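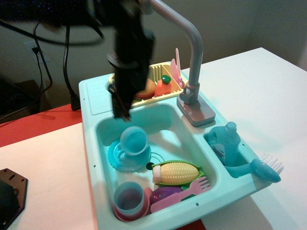
Ofori Family Center, Early Years and Parent Support Team

Progress report to the Vornirico Fund
Reporting period: second half of the grant year, to the end of January
Prepared by Mirela Barbosa, Program Manager

The grant supports weekly groups for parents and other caregivers of children under three in Wustov. Groups meet on Tuesday mornings, with a shorter session in the early evening for parents who work during the day.

Enrollment
At the close of the period 36 families were enrolled, against a target of 40. The shortfall is in the evening session, where the 6:00 start conflicts with bedtime for many of the younger children. We moved the start to 5:15 in January and attendance has improved, although it is too early to report a trend.

First-year letters
Parents in the infant group were invited to keep a book of short letters to their baby, written once a month and kept by the family. Sumeya Mersha leads this activity. Ten families have kept up the book every month. Several grandparents have asked to add pages of their own, and we have ordered additional books for them.
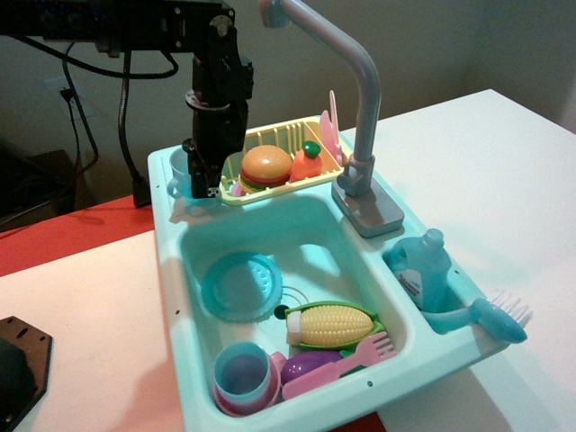 Two parents preferred to record their letters by voice in Amharic. Eldana Admasu has agreed to help them put the recordings in writing if they wish.

Home visits
Yabsira Lencho completed all scheduled visits to families with newborns. Sleep and feeding remain the most common topics, followed by the return to work. Three families were referred to the county nurse line with their consent.

Staffing and budget
Ariel Estrella joined the team as group assistant, filling the post left open in the fall. Spending is in line with the approved budget except for printing, which is under by some $1,000. We request approval to move this amount to child care for siblings during the evening session.

Next period
We will hold a family meal in the spring and offer a second infant group if the waiting list allows. The attendance tables will follow under separate cover.

Related items
Midyear report to the Vornirico Fund
Memix play mornings: spring schedule
Starting a letter book for your baby
Evening session: new hours

Contact the Early Years Team | © Ofori Family Center | Back to top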